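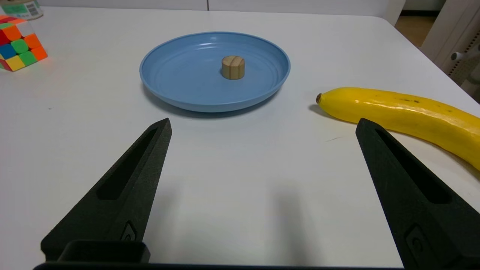 White table: what do you let live on it?

Hilleck Home Forum > Tables, desks and worktops
Started September 16, 2022

eilidh_niven
Quick one before I leave for work. We've had the white table 2 months and already it's where everything lands. Banana, blue plate, the cube, whatever can somebody opened the cupboard for. I want to settle what's allowed to stay there before it becomes permenant.

Mostly asking about the surface tho. It's matte. Do bananas mark it? And is plastic ok under food all day or should I get a proper fruit bowl. The plate has a wide rim and it's shallow, fruit would roll right out I think. Right now it's got one little round wooden block sitting in it and no fruit at all. My son put it there and says it's "for later."

toshc
Matte white is the worst finish you can buy. Had one 11 years. Shows everything. Tea, pencil, denim off your elbows. Gloss wipes off in one go.

And yes banana will mark it. Not the skin so much, the black end once it goes soft.

Nayeli Aguirre
Disagree w/ toshc. Gloss shows every single fingerprint and every scratch when the light comes in sideways. Matte you wipe once a day with a damp cloth and forget it. I have three kids and a matte top and it looks fine. Not new. Fine.

Bowl: get one with high sides. Flat plate + bananas = bananas on the floor.

toshc
"fine" is doing a lot of work there

Nayeli Aguirre
Come and see it lol

eilidh_niven
Ok so bowl. Budget is 40 tops, I'm not spending Hornberg money on something for bananas. What about drinks? The little red milk cartons, the ones with the grinning boy on. They come out of the multipack and then stay on the table half the week, lying on their side usually.

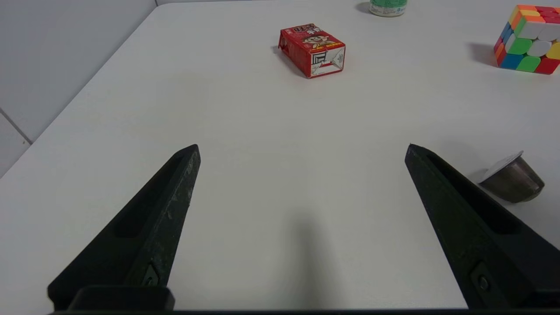
and I can't work out if they're better in the fridge door or if I just give them a basket at one end. He won't go looking in the fridge. If it isn't in front of him it doesn't exist. But then I'm back to having drinks on the table plus the cube plus cans. My sister says baskets just hide the mess and she's probly right.

sorcha.s
Want Want! My flatmate lived on those. Keep them standing up, not on the side, I had one go at the straw hole and it ran right under the placemats. Found it days later. Smell was something.

Basket is good IF it's small. Big basket fills up with batteries and hair ties. Ask me how I know.

yaroslav_h
Sister is right, baskets are where things go to be forgotten. We did one shelf by the table instead, low enough for a kid. Drinks on it, puzzle stuff on it. Table gets wiped after dinner and anything left gets moved to the shelf. Took him till June to get the habit but he has it.

sorcha.s
A shelf is just a basket with screws in it

yaroslav_h
A shelf you can see onto. Different thing completely.

toshc
Going back to the top for a sec. If you're keeping it, put a tray down. Anything with a metal base will leave a ring if it sits there damp. Cans especially. Rust ring on white does not come out, tried everything.

Nayeli Aguirre
Ok that one I agree with. Cans off the table. Baking soda paste got most of a ring out of mine but there's still a ghost of it.

eilidh_niven
No rings yet, I checked. Will move the cans. Tray is a good shout, Riquelme had some long ones, or is Drultis cheaper? Anyone been lately?

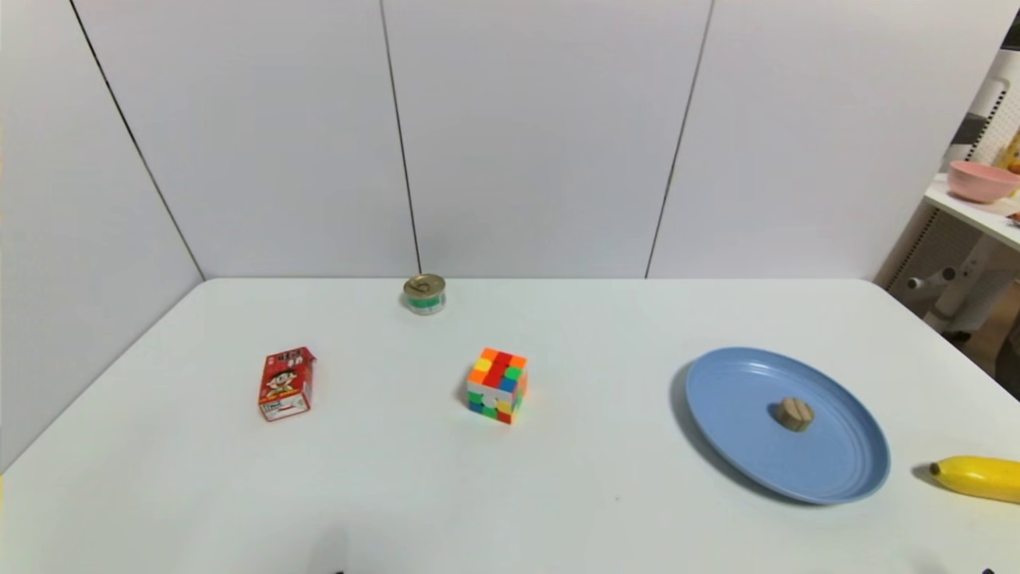

Shelf question for yaroslav then, how did you fix yours? We've got wall panels not plain wall and I don't want to drill one and have it crack. They come right down behind the table, on two sides as it's in a corner. I'd want it over where the can is now, up against the back, but there's a seam running down right behind that spot and I don't know if you're supposed to screw near a seam or stay well off. Could go further left but then it's over where he sits.

yaroslav_h
Stay off the seam unless you know what's behind it. Ours went into a stud, found it with a cheap finder. Knock along first, write on masking tape, not on the panel. If you can't find anything solid get a freestanding one, they're less trouble anyway.

toshc
Second the freestanding. And don't go by the seams for where the studs are, mine were nowhere near. Friend of mine paid 200 to get one panel replaced. One!!

sorcha.s
Also leave the kid the cube on the table. You need something to fiddle with while waiting for toast

Nayeli Aguirre
Cube stays. Agree.

eilidh_niven
Fine the cube stays, scrambled, as it has been since his birthday. Freestanding shelf, tray, high sided bowl. Going past Drultis after work so will look at trays first and post prices tonight. toshc do you remember what the finish on your gloss one was called? Asking for my sister, she's buying.

toshc
No idea sorry. Label's long gone. Will look underneath when I'm home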